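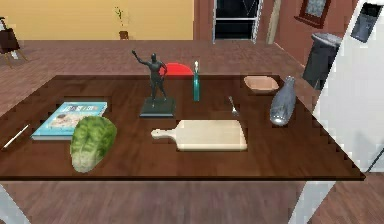
Attachment 1: brown table with a pen and a light blue book

Cindell Help Desk
Ticket 922
Category: Withdrawals
Product: Cindell Bingo and Casino (web and app)
Status: Closed
Priority: Normal

Summary
Withdrawal of £700 shows as pending in the app and as cancelled on the website. Balance is the same in both places.

Customer, 09:14
I asked for a withdrawal of £700 last night from my main balance. The app says "pending". If I log in on the laptop it says "cancelled" and there is no reason given. The money has not gone back into my balance on either one. I have withdrawn to the same bank account before without any trouble. I have not changed my card or my address. Please can you tell me which screen is right and where the money is.

Support, 09:41
Thank you for getting in touch. Please could you confirm the following:
- the app version (Menu, then About)
- whether you had a bonus running when you made the request
- whether you have set any limits on the account in the past month
Please don't cancel the request in the app while we look into it.

Customer, 10:05
App is up to date, I checked in the store. I had a £100 bonus from Bogale but I thought I had finished the playthrough on that. I did put a deposit limit on in August. I don't see why that would matter for taking money out.

Support, 10:32
A deposit limit does not affect withdrawals, so we have ruled that out. The Bogale bonus is marked as completed on our side, with the playthrough met before the withdrawal was requested. No bonus funds are included in the £700.

We have found 2 payment records against the one request. The first was sent to Pivholm, our payment provider, and was rejected by them. The second was created by our system as an automatic retry and is still waiting. The website is reading the first record and the app is reading the second. We have passed this to the payments team.

Internal note, 11:20
Pivholm log shows the first attempt was refused on a name format check. Account name on our side has a double space between first name and surname. Earlier withdrawals went through before Pivholm tightened this check. Retry has the same double space, so it will be refused too if released. Holding it.

Internal note, 11:48
Extra space removed from the account name. Retry cancelled by hand and £700 returned to main balance. Checked on web and app, both now show the same figure and no open request.

Support, 11:55
Your £700 is back in your main balance. The payment was refused over a spacing error in the name held on your account. We have corrected it. You will need to make the withdrawal again. It will go through as a new request with its own reference.

If you would prefer, you can collect in cash at the Tarkside shop. Please take photo ID and choose "Collect in shop" on the withdrawal page first.

Customer, 12:30
Done it again to the bank. It says pending on both this time. I will leave the shop, it is two buses for me.

Customer, 16:47
It's in my bank. You can close this. The website should really say why something has been cancelled.

Support, 17:02
Thank you for letting us know. We have logged a request for the reason to be shown on the withdrawals page. Ticket closed.

Related articles
Why is my withdrawal pending?
Bonus playthrough and your main balance
Setting or changing a deposit limit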